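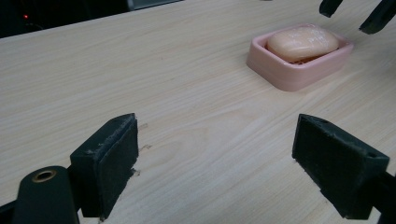
4. Setting Up the Label Printer at Your Table

Read section 3 first if the driver isn't on your laptop yet. Everything below is for the Praster label printer, the one kept at the Hulme branch. Brevetham has the older model — ask Tamsin Mbeki for that sheet.

1. Pick a flat table near an outlet. Any wood top is fine. No tablecloth, it creeps under the feeder.

2. Clear enough room to open the lid all the way back. Labels come out the front, so leave space there too.

3. Plug the power cord into the back of the printer, then the wall. Power switch stays OFF for now.

4. Open the lid. Press both green tabs together and lift.

5. Drop in the roll. Labels face up, loose end toward you. If the roll unwinds from underneath it's in backwards.

6. Slide the paper guides in until they touch the roll. Touch, not squeeze. Too tight and it skips labels.

7. Pull the loose end out past the front edge. Close the lid, both sides should click.

8. Switch on. Wait for a steady green light.

9. Hold FEED for 2 seconds. One blank label comes out. Tear it off downward.

NOTE: Blinking orange = lid not shut or roll run out. Open, check, close, press FEED again.

CAUTION: Print head stays hot after a long run. Switch off and let it cool before you reach in. Don't pick at stuck labels with a knife or scissors.

4.1 First Print

Connect the USB cable. Open the Watby catalog program, go to Print, choose Spine Labels. Margins are already saved, leave them alone.

Type 1781 in the start number box — no comma, the program won't take one. Set copies to 2. Print.

Check the number sits in the middle of the label. If its too far left, go to Adjust and move it over one step at a time. Print again after each step.

NOTE: Faded print is usualy a dirty head. Use a cleaning pen, let it dry, try again. Still faded, change the roll. The cheap rolls bought in September fade on their own, don't use them for spines.

4.2 Putting It Away

Switch off, then unplug. Take the roll out and put it back in its bag. Cable goes in the side pocket of the case, not under the lid.

Next: section 5, Barcodes.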